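About us

Kartha is a small company in Zivatdale that finds out whether machines can do chores. We started in June with a rented ground-floor unit, a second-hand ironing board and a fair amount of confidence. We still have the ironing board.

What we do

Makers of household and workshop robots send us their machines, or invite us round to see them, and we give the machines jobs to do. Ordinary jobs. Wipe the worktop. Put the shopping away. Sort the bolts from the screws, sweep the bay, bring the empty crates back. Then we write down how it went and send the maker a report. Shops, care homes and small factories also pay us to tell them whether a thing they have seen in a video is worth the money, and quite often we can tell them over the phone.

Our list of chores currently runs to 1,027 entries. Of those, 700 are household and the rest come from workshops, stockrooms and one bakery that was very patient with us. Each chore has a written standard, which is mostly an attempt to pin down what a reasonable person would accept if they were in a decent mood. "Table laid" took an afternoon. "Bathroom clean" is on its fourth draft, and two members of staff have agreed not to discuss it at lunch.

Who we are

Bhavana Kandasamy founded the company after 12 years running a contract cleaning business. She had been sold a floor-scrubbing machine that could manage any floor provided there was nothing on it, and she felt there was room in the market for somebody to mention this sort of thing before the invoice went out. She writes the chore standards and has the last word on whether a job counts as done.

Narayanan Acharya looks after the testing floor. He used to keep packing lines running at a plant in Ikcombe, and he is the reason all our cables are labelled at both ends. He believes in machines more than Bhavana does, but he has also spent more time lying underneath them.

There are 7 of us in all, counting the two part-timers who come in to make a mess. This is a real job. A room untidied by an engineer looks like a room untidied by an engineer, with everything turned helpfully the right way up, so we now pay people who have teenagers at home and know how it should look.

Can they do it yet?

We get asked this at every open evening, so it may as well go on the page. Some of it, some of the time, slowly. A machine that does one thing in one place, such as moving parts from a tray to a fixture, can be very good indeed and will go on being good at it long after a person would have wandered off to look out of the window. Ask it to do six different things in a front room and the answer gets longer. 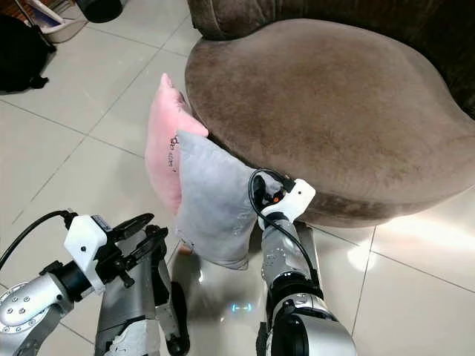

Soft furnishings take up more of our time than anything else on the household list. A plate is the same shape whichever way you pick it up, and a box has the decency to stay a box. A cushion has no such principles. Take a pink pillow and a gray one propped against the front of a big brown sofa, one overlapping the other, with a gripper at the corner of the gray one and the second gripper open, a short gap away. Any child could tell you what comes next, and most could be paid to do it. For a machine there is a string of decisions: where one pillow stops and its neighbour starts, how much fabric to take hold of, what the rest of it will do when the corner goes up, and which bit of the sofa counts as the place where pillows go. Then there are the floors. Glossy tiles throw bright patches of glare about, and a camera has to work out that a patch of glare isn't something to tidy away. We mark this chore on five points, and one of them is simply whether we would leave it like that if someone's mother was coming.

Laundry is much the same story with more sleeves. Washing up is better than it was. Beds are a matter of opinion, and fitted sheets we have put to one side for now, on the grounds that several of the staff can't fold them either.

On the shop floor the picture is kinder. Crate handling is mostly there. Sweeping is there if you are not fussy about corners. Putting tools back where they belong is held up mainly by the fact that no two people in the same workshop agree where that is, and we can't blame the robot for it.

How we test

Every chore is run several times, by the maker's own people if they want to come, with the furniture moved between goes. We move it because people do. A machine that has learned one sofa in one spot has learned a sofa, and our clients tend to have other sofas.

We time everything, and we time a person doing the same job next to it. Makers don't love this part of the report. The person is usually Narayanan, who is not quick, and we feel that is generous enough.

We also note how often somebody has to step in. Lending a hand is allowed. It goes in the report as a hand lent, with the minute it happened and what the hand did.

We don't take a share in any product we test, and we don't give out badges or stars. A firm called Fitance once offered to design us a very nice star. We said no, although Bhavana kept the drawing.

Working with us

If you make machines, get in touch before you think you are ready. The early visits are cheaper and everyone learns more from them. If you run a business and are thinking of buying one, tell us what the job is, how big the space is and what is usually left lying about in it. Be truthful about the last part.

If you simply want to come and look, we hold open evenings at the Zivatdale unit. Tea is provided and is made by a person. Please park round the back, as the front doors are used for deliveries, and ring the bell twice.

Page last updated 24 February 2025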